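About Werico Early Learning

Werico Early Learning provides care and activities for toddlers and preschool children from 12 months of age. The school was founded by Viktória Fülöp, who opened a single playroom on Barta Street, and now operates 5 classrooms with places for 105 children.

Our days follow a steady pattern of outdoor play, music, shared meals and rest. Each classroom keeps its own water table and sand area, and children go outside in most weather. Families receive a short written note at pickup and meet with their lead teacher twice a year.

Katalin Fekete directs our program and trains all new teachers. Her activity guide, Somska, contains over 200 simple games for home and classroom use, most of them played with items families already own. Printed copies may be borrowed from the front office.

Summer sessions are open to children who are not enrolled during the school year. Applications are accepted through the end of May, and siblings of current students are placed first. Parents who wish to visit should call the office to arrange a time with the director. Tuition rates and the school calendar are provided at the visit. 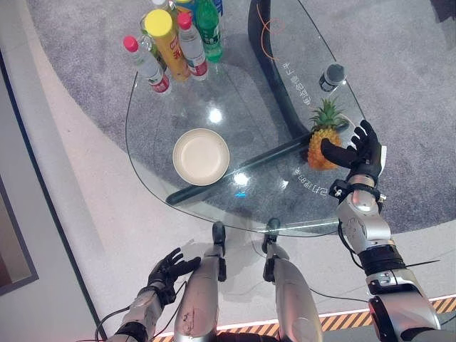
Visitors are asked to sign in at the front office on arrival and to bring photo identification.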